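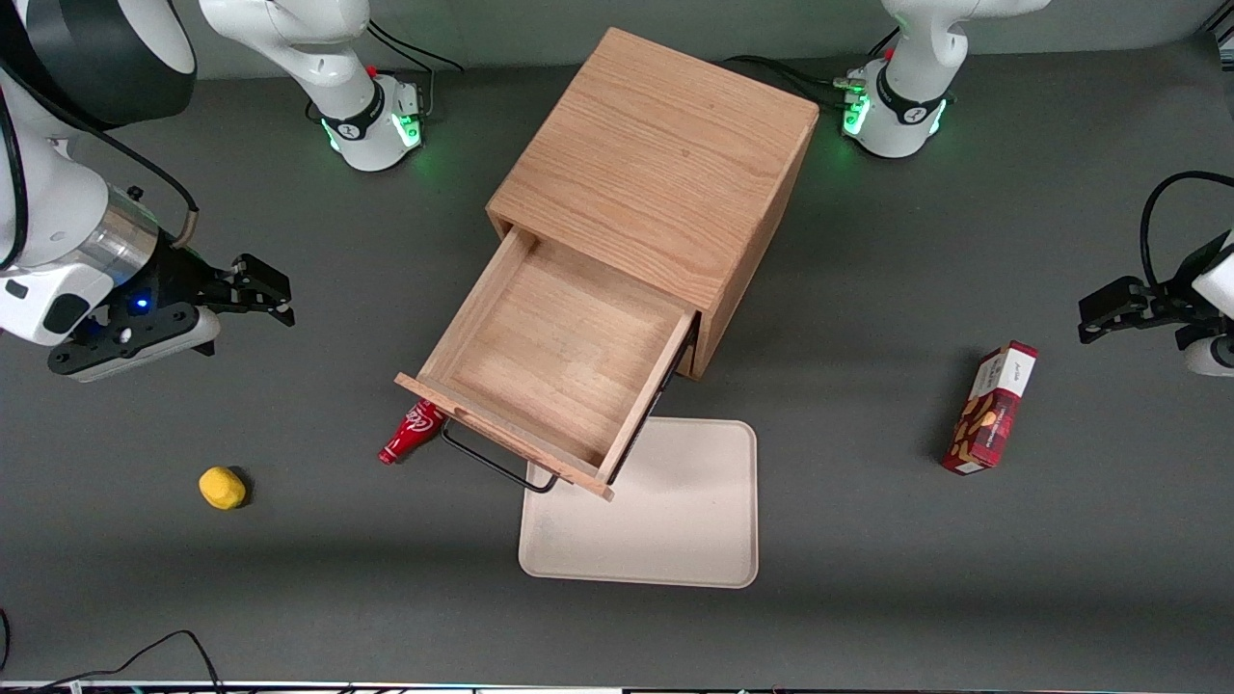
What counts as a stopped arm?
An arm counts as stopped when its drive power has been cut at the switch and the person about to reach in has checked that for themselves. An arm that is merely holding still is to be treated as an arm that is about to move.

Trastdale Shared Workshop
Working Group on Arm Rules
Minutes of the February meeting

Opened 6:10 pm. The start was set for 6:00, but the last minutes had been printed without page two and had to be printed again. Quorum was met. Apologies were received from two members, one of whom then turned up.

1. Previous minutes
Accepted with one correction. Under item 4, "the arms should be respected at all times" now reads "the arms should be inspected at all times". A member said she preferred the first version. Not carried.

2. The question and answer on page one
The wording at the head of these minutes was agreed after 25 minutes and will go on the front of the rule book. An earlier draft ran to a page and a half and defined "person". The group was asked whether a green light on an arm base might be added as a sign of safety. It was agreed that it should not, as the lights mean different things on different makes and people will believe a green light over their own mother.

3. Two arms, one table
The longest item, as usual. The present rule says that arms sharing a table must "keep to their own side". The Huro users pointed out that this makes it hard to do any task with two arms, such as one holding a drawer while the other puts something in it. The Faulkner users said they had kept to their own side for a year without trouble. The Huro users said that was one way to describe not doing very much.

Agreed wording: two arms may work in the same area if both are run from one program, if one stop button cuts both, and if the speed limit in the overlap is set to 200 millimetres a second. A lower limit of 100 applies whenever a person is teaching a position by hand. The limits are to be set in the controller. Writing them on a sticky note does not count, however neat the printing.

4. Drawers, doors and anything on a hinge
A drawer left open changes the space an arm has to move through, and most of our saved paths were taught with the drawers shut. From now on every saved path has to state in its notes which way the furniture was left. Before a run, the operator puts it back that way by hand, with power off.

A member asked if a cupboard with no door comes under this rule. The chair ruled that it does not. The member asked for the ruling to be minuted, and it is hereby minuted.

5. Test objects
Agreed:
Empty packaging is preferred. Full bottles of anything are not to be used within reach of an arm.
Glass is out, including "only the one glass".
Food packets used for testing are to be marked TEST on the underside. Eating from a marked packet is at the member's own risk and will not be discussed at future meetings.
Objects go back in the tub at the end of a booking. The tub is the grey one. The blue one is recycling, as we learned in the spring.

6. Cables
Loose cable on the tabletop remains the most common entry in the inspection log. The present rule asks members to keep cables "tidy", a word on which the membership holds a range of views. New wording: no cable may lie where a gripper is programmed to go, and any cable hanging over the edge must be clipped before people walk past that side. Clips are in the second drawer under the bench. There was a short exchange about who keeps taking them.

7. Govis logging software
The trial copy has recorded 3,098 stop events since it was installed. This caused some alarm until it was explained that around 3,000 of them came from one evening when the stop button was being tested and the logger was counting every flicker of a worn contact. The button has been replaced. It was agreed that the trial should go on, that test presses be tagged as tests, and that the figure not be put in the newsletter.

8. Signing off new users
A new user must show a signed-off member how to stop both arms, how to tell that they are stopped, and how to start again without standing in the way. Reading the rule book is also required. The proposal for a written test was withdrawn when its author was asked to mark them.

9. Other business
The kettle is on the same circuit as the north bench. Members are asked not to boil it during a run. A motion to move the kettle was lost. A motion to move the north bench was ruled out of order.

Actions
Secretary: reprint the rule book with items 3 to 6 added.
Huro users: set the overlap limits and enter them in the log.
Faulkner users: check their saved paths for furniture notes.
All: return the cable clips.

Closed 8:45 pm. Next meeting in April, in the same room, if the heater is fixed.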